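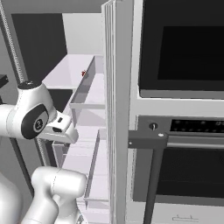
A rendered kitchen with tall open shelving and a built-in appliance column.

Sadach revises tall-cabinet range, moves to a single carcass depth

Kitchen furniture maker Sadach will replace its two existing tall-cabinet lines with one series, sold under the name Bovisa, from August. The change affects oven housings, larder units, broom cupboards and open shelving towers. Base and wall cabinets are not affected and keep their current order codes.

The older lines were built to different carcass depths, a holdover from the period when the company ran separate plants for its retail and contract business. Installers who mixed the two had to pack out the shallower unit at the back or order a deeper end panel to hide the step. All Bovisa units share one depth, so a shelving tower and an appliance column can stand side by side with flush fronts and no filler.

The company has also changed how the appliance columns are ventilated. In the outgoing design, air entered through a cut in the plinth and left through a slot above the top door. The slot was often blocked on site when a cornice or a bulkhead was fitted. In the new columns the air path runs up a channel behind the back panel and exits through a grille set into the top panel, 2 inches in from the rear edge. Sadach's fitting guide says the grille must stay clear of insulation and loose storage, and that the plinth cut is still required.

Shelf drilling has been revised as well. The open towers now have a continuous row of holes on both sides from the bottom panel to the top, replacing the three separate groups used before. Shelf pins are steel with a locking collar. The fixed middle shelf stays in units above a certain height, where it braces the sides, and cannot be moved or left out. Shorter towers are supplied without it.

Hinges and drawer runners come from Bognár, which already supplies the base cabinets. The hinge has a wider opening angle than the one it replaces and a clip-on damper that can be removed for light doors. Mounting plates are pre-fitted. The hole pattern matches the older plates, so doors from the outgoing lines can be rehung on new carcasses as long as the door height is the same. Handles and drilled handle positions are unchanged.

Carcasses are shipped flat or assembled. Assembled units cost more and have a longer lead time, and the tallest size is available only flat. The company says this is because the assembled cabinet could not be tipped upright in a room with a standard ceiling without striking it. Flat units can be built standing, using a new cam fitting that is tightened from the inside of the cabinet.

Wall fixing is now mandatory for every tall unit, including those placed between two other cabinets. Each carcass is supplied with a pair of steel brackets and a printed template. Screws are not included. The guide lists suitable fixings for masonry, timber stud and steel stud walls, and tells installers to stop and consult the builder where the wall type cannot be confirmed.

Finish options have been cut. The Bovisa series comes in white, pale gray and one oak pattern. Four other colors sold in the retail line will be discontinued once stock is used up. Matching panels for those colors can be ordered as spares, but whole cabinets cannot.

The first large order is for Cluten, a housing scheme where the contractor had specified the old contract line. That order covers 501 apartments and has been converted to the new series at the same price. Each apartment receives one appliance column and one open tower. Sadach expects to build some 3,000 tall units in the first production run, with the balance going to dealers.

Dealers hold 2,000 units of the outgoing lines between them, according to the company. These can be sold as normal and carry the same warranty terms. Returns for exchange will not be accepted. Planning software used by dealers will show both ranges until the old stock is cleared, with the outgoing codes marked, and will give a warning if units of different depths are placed in the same run.

Replacement doors, shelves and plinths for the older cabinets will stay in the spare parts list. Orders for the new series open at 9 a.m. on the first working day of August. Revised fitting guides and drilling templates can be downloaded from the dealer portal.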